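From: Lingyun Song
To: Trurkoma users list
Subject: Re: Teleop demos for the lid task

Hello again, and thank you all for the kind welcome in May!

> Are you folks on Pludau steering the arm by hand
> controller, or still clicking waypoints? And how
> many demos do you keep?

Hand controller, all the way, and I wish we had switched sooner. We recorded 3,627 runs in the simulator and kept 2,741 after I sat down with a big pot of tea and threw out the shaky ones.

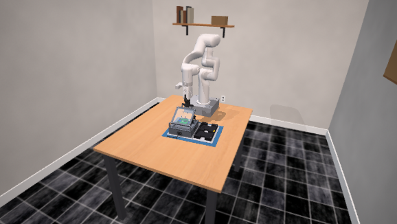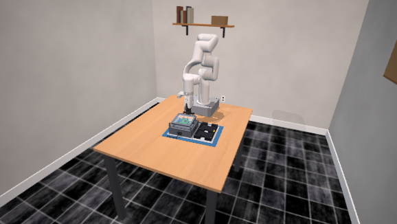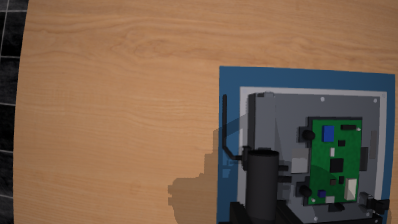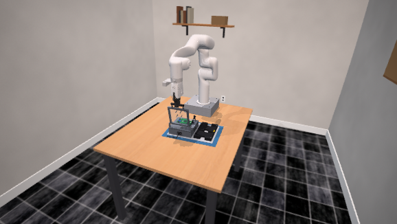

Simulated bench with the green circuit board; the third view is the close one.

My advice is to go slowly near the lid and let your wrist rest between runs (mine complained after the first 50). If anyone has tried the Emunen controller for this, I would dearly love to hear how it felt!

Warmly,
Lingyun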